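Folding Small Printed Cloths Into Flat Squares

Filed under: Linens and small textiles
By Mei Holloway

This page covers light printed cloths: handkerchiefs, napkins, children's washcloths and quilting offcuts. Towels and anything with a thick pile fold differently and are covered on the Hovley page.

What you need

A hard, level surface larger than the opened cloth. Stone, tile or a sealed tabletop will do. A bedspread or ironing board cover gives under the hand and the corners drift.
A ruler, if the finished squares have to fit a divided box.
A spray bottle of water for cotton that has dried creased.

Preparing the cloth

Clear the surface and put the unfolded cloths to one far corner. The middle stays free for the cloth in hand. Keep the finished pile off the table altogether, on a shelf or a chair.

Open one cloth and lay it print side down. Work out the creases from the center toward the hems with the flat of the hand. Cotton with set creases gets two passes of the spray and a few minutes to relax. Do not pull on the corners - a cloth cut slightly off grain will stretch into a diamond, and no fold after that will line up.

Check that the cloth is square. Bring one corner across to the opposite corner and compare the edges. If one side is longer, mark that side mentally and make the first fold parallel to it, so the excess ends up inside.

Folding

1. Fold the near edge up to the far edge. Match the corners first, then the hem between them.
2. Press the fold from the middle outward.
3. Fold the left edge over to the right edge. The cloth is now a quarter of its full area.
4. Press again, with more weight. Four layers hold air.
5. For a smaller square, repeat steps 1 and 3.
6. Turn the square so the single closed fold faces you. Stack it that way.

A cloth with a large figure on it looks better if the figure lands on the top face. Find it before step 1 and start with that quarter at the far right, still face down. After step 3 turn the square over.

Hold the finished square by the closed fold when moving it. Lifted by an open corner, the layers slide and the work has to be done again.
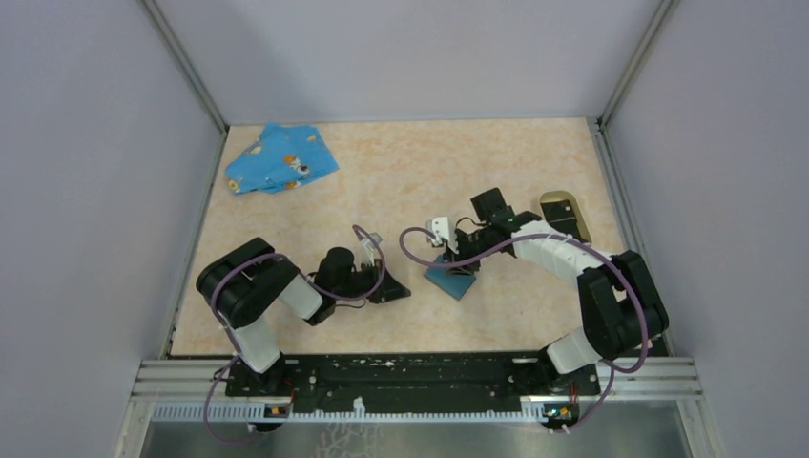 One blue cloth and a flat blue square, the cloth in the far left corner of the table.

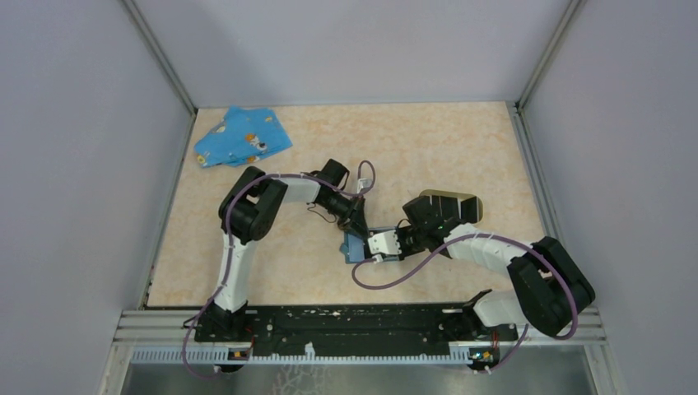 Sizing for a box

Measure the compartment before deciding on the number of folds. The Morusitz tray has compartments 100 mm wide, and a finished square of 90 mm goes in and comes out without catching. Stand the squares on edge, closed fold up. Laid flat, the lower ones are seldom used.

Do not pack a compartment tight. If the last square has to be pushed in, take out two.

Common faults

Rounded corners: the cloth was folded damp, or pressed from one end.
Edges that step inward: the corners were matched after the hem.
A square that springs open: polyester blend. Press it under a book overnight, or roll it.

Starch is covered separately under Dalham method. It is not needed for cloths in daily use.

Revised 07/02/2018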